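About Londari

Londari is a licensed medical cannabis pharmacy in Zosthorpe. We dispense private prescriptions for cannabis flower, oils and capsules to adult patients, either over the counter or by tracked delivery. We do not sell to the public without a prescription, and we do not stock vapes, sweets or anything meant for recreational use.

The business was set up by Masaru Tsuji, a pharmacist who had spent most of his career in hospital dispensing. He is still the superintendent pharmacist and works at the counter most mornings.

What we stock

We carry 168 prescription lines from licensed importers and growers. Stock levels are updated on the website at 16:00 each working day. If your item is out of stock we will ring you before doing anything else. We cannot swap one product for another without a new prescription from your clinic.

Prices are the same in the shop and online. There is no dispensing fee. Delivery is free on orders over £173 and is charged at cost below that.

How it works

Your clinic sends us the prescription, on paper or electronically. A pharmacist checks it and we send you a payment link. Once you have paid, the order is made up and checked again by a second member of staff. Someone aged 18 or over must sign for it at the door, with photo ID.

Our premises

The pharmacy is at Aoki House, next to the Dellamero car park. The consultation room is on the ground floor and has step-free access. Please book if you would like to talk to a pharmacist in private.

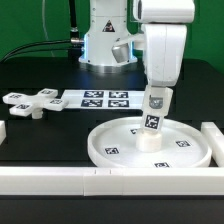

White robotic arm over a black tabletop

We now look after more than 1,000 patients. New patients can register at any time, and you can move an existing prescription to us by asking your clinic to change the nominated pharmacy. We are closed for stocktaking for part of January and post the dates on the home page.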